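Cholera preparedness: what we learned in Kulluvmont

Our team finished the second round of household visits in Kulluvmont on April 12, 2018. In 9 days the health workers spoke with 140 families about safe water, hand washing and the early signs of cholera. Most people knew that the disease comes with dirty water. Fewer knew how to prepare the oral rehydration solution at home.

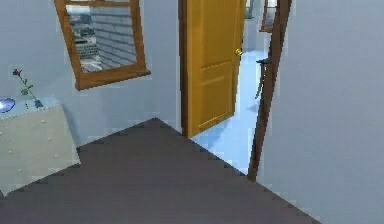

Etornam Amissah wrote to us after the first round that the leaflet uses too many medical words, and that older people prefer to hear the message on the radio. We agree with this remark. The new leaflet is shorter, and 17 radio spots will be ready in July.

Questions about the radio spots can be sent to Adom Quaye at the Puletti office.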